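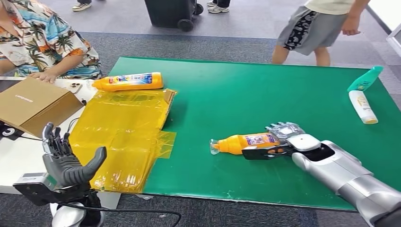
Laundry room stains, what do you use?

yhon_t
Moved into a building with shared washers in August. Grease on work shirts won't come out on the warm cycle. Do you pretreat or just run it twice?

HortensiaM
Pretreat. Dish soap, 10 minutes, then wash as usual. Running it twice is $2 more at my place and the stain is still there after.

ellanos
Disagree on dish soap. It suds up and the rinse doesn't clear it. I use a liquid stain remover and work it in with a brush. 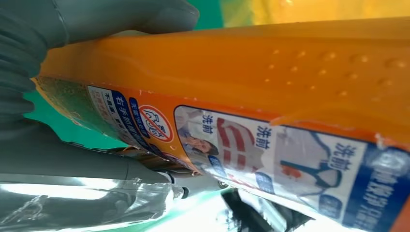 Go from the outside of the spot toward the middle or it spreads. Don't put it in the dryer until you've checked it in daylight.

HortensiaM
It only suds if you use too much. A few drops is enough for a collar.

huanca_a
I'm with Hortensia. Brushing wore the cuffs out on two of my shirts.

ellanos
What kind of brush? A stiff one will do that. Soft bristles haven't hurt mine.

huanca_a
Stiff nylon, so maybe that was it. Still not going back.

yhon_t
Tried dish soap on one shirt and the brush on another. Collar came out fine with the soap. The brushed one is still drying on the rack, will check it in the morning.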